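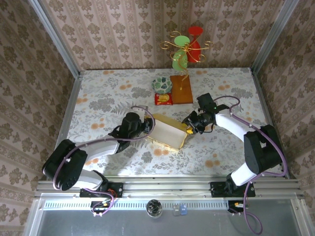 2020-08-09

I've been walking the old rail line out of Vinotport since June, and I finally finished the last stretch this week. The whole thing runs from the grain elevators to the bridge at Lennox, and I did it in pieces, mostly early in the morning before the heat.

The line closed to trains a long time ago. The county pulled up the track and put down crushed stone, and for years that was all it was. Then in 2000 they paved the first part and put up the green signs. Past the second road crossing it goes back to stone, and past Trandier it is mostly dirt with some ballast left in it. I turned my ankle there in June and lost nine days to it.

The part near town is busy. There are strollers and dogs and people on bikes who don't ring a bell. After the water tower it thins out, and I would see one or two people in an hour. The corn was knee high when I started. Now it's over my head on both sides and you can't see the farmhouses anymore, only the tops of the silos.
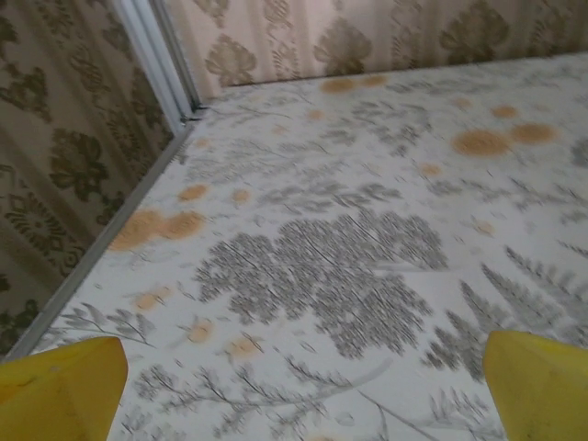

There's a stone culvert just before Trandier with 1884 cut into it. You have to climb down the bank on the east side to see the date, and the weeds are bad, so wear long pants. The stonework looks good to me. The creek under it was almost dry the last time I went through, but there were still minnows in the deep spot by the wall.

Trandier itself is a gas station, a church, and a feed store that was closed both times I passed. The gas station has cold drinks and a picnic table in the shade. They also let me fill my bottles from the tap on the side of the building. I'd plan on that being your only water until Lennox. I carried two bottles on the last stretch and wanted a third.

The bridge was what I had been looking forward to. It's an iron bridge with a plank deck, and it has been fenced off on and off over the years. It's open now. The railings are new and the planks have been replaced in the middle, though the ones at the Lennox end are old and have some give. I sat there for a while and ate my sandwich. A train still runs on the other side of the river – a freight, pretty slow – and I watched it go by.

A few notes if you want to do it yourself:

- Park at the elevators. The lot at the trailhead fills up early.
- The mile markers past Trandier are wrong. They still use the railroad's numbers, so don't be alarmed by 299.
- Ticks are bad between the culvert and the feed store. Check your socks.
- There's no bus back from Lennox. I had to be picked up.
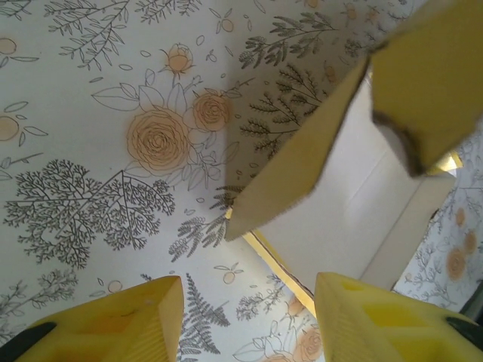 ## What's next

I'd like to do the Julter branch in the fall, after the corn is down. It splits off south of the water tower and isn't marked. From what I've read it's overgrown for the first mile and then opens up along the ridge. I need new shoes first. The ones I have are worn through at the left heel and I can feel every stone.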